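We use cookies to remember your reading preferences. By continuing you agree to our cookie policy. Accept | Manage

The Key to the Tower

The puzzle had come back from Farzad's grandfather in a Zosten biscuit tin, and the lid had been on so long that Sepehr had to stand on it with one heel and pull with both hands. Out it all came, across the pink flowered sheet in front of the guest bed, and Farzad yelled with joy because there was so much more in there than wood!

"A frog!" he said. "No, wait. A dragon? It's green and it has points, what has points?"

"Everything has points if you're brave," said Sepehr, who was eleven and had started talking like that in August.

They had thirty minutes before dinner. Downstairs the rice was on and Uncle Kourosh was singing the wrong words to something, very loudly, and the whole house smelled of saffron and butter. It was the best kind of evening, the kind where the grown-ups forget you so thoroughly that you could build a city if you wanted to.

So they built one. Farzad took the notched pieces and began fitting them end to end, each one gripping the next (oh, the little knock they made going in!), and he announced that this was the Tower of Durketora and that it had stood for 1,021 years.

"Who lives in it?"

"You can't live in it, it's solid. They live beside it. They're waiting."

Sepehr saw at once that this was right. He fetched the waiting people and put them on the sheet to the right of the tower, close together, the way people stand when it's cold and they like each other.
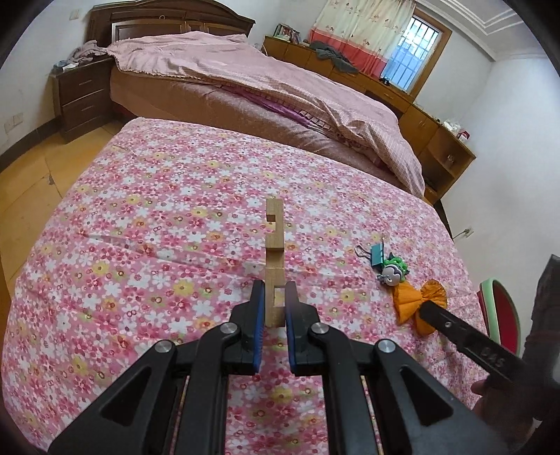
"The orange bow is the queen," said Farzad.

"The bow is the queen's *dress*. The queen's invisible."

"Even better!"

The green one was her general, they decided, and the silver-grey head was a wise man who had given up his body in exchange for knowing the end of every story. He was called Ông and he was terrible company, because the moment you began a joke he told you how it finished. The teal clip was the gate. It was a wonderful gate. You could open it and it would snap shut on its own, and whoever was too slow had to stay in the flowers forever.

"The flowers are the sea," Sepehr said.

"The flowers are obviously the sea."

There was a long crease in the cloth running toward the tower, and that was a wave, the big one, the one the general had been warning them all about. Farzad made the sound of it coming. He was very good at waves. He began far back in his throat and let it grow until his cheeks shook, and Sepehr held on to the bedpost and shouted orders in the general's voice, and neither of them heard the stairs.

"What's this?" said Uncle Kourosh from the doorway, with a dish towel over his shoulder.

The wave stopped.

"It's Durketora," said Farzad. "It's about to be drowned."

Uncle Kourosh came in and crouched by the flowered sheet until his knees cracked. He looked at the tower for a good while, and then at the gate, and then he laughed, a huge warm laugh that made the mattress tremble.

"When your father and I had this," he said, "it was a lighthouse. And the sea was a brown blanket that itched like anything! Has anybody asked the old man how it ends?"

They all looked at Ông.

"He won't say," whispered Sepehr. "It's the first time ever."

"Then budge over," said Uncle Kourosh, and he threw the dish towel across the foot of the bed to be the beach. "Quick, quick, there are people in the water. Dinner can wait five minutes."

More stories you might like
The Kavance Ferry
Twenty Lemons
My Aunt Keeps the Moon
Snow on the Bus Roof

Contact | © 2025 Shahram Hassanpour | Back to top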